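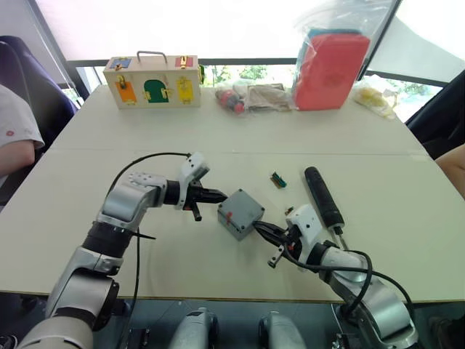
How many of the donated laptops are ready to hand out? Twenty-seven as of this morning, all wiped, updated and sitting on the shelf with their chargers.

So that's where your money has got us by May, and I'm pretty happy with it! The Prerbridge batch was the easy one (same model all the way through, so one set of drivers did the lot). The Zendale machines have been slower going. Most came in with 4GB of memory and tired hard drives, and they took forever to get to the desktop. I've been putting in 8GB and a small SSD, and the difference is huge.

Batteries are my headache. Terkard sent the wrong connector, twice, and they've promised a swap but I don't have a date yet. Two laptops are waiting on new screens as well, which I've ordered from Ghauri.

On spending, I have almost $1,000 left from the grant. I'd like to put most of it into batteries and keep the rest for keyboards, if that's OK with you – the budget line says "storage" and I've already bought all the drives I need. Could you let me know before I place the order?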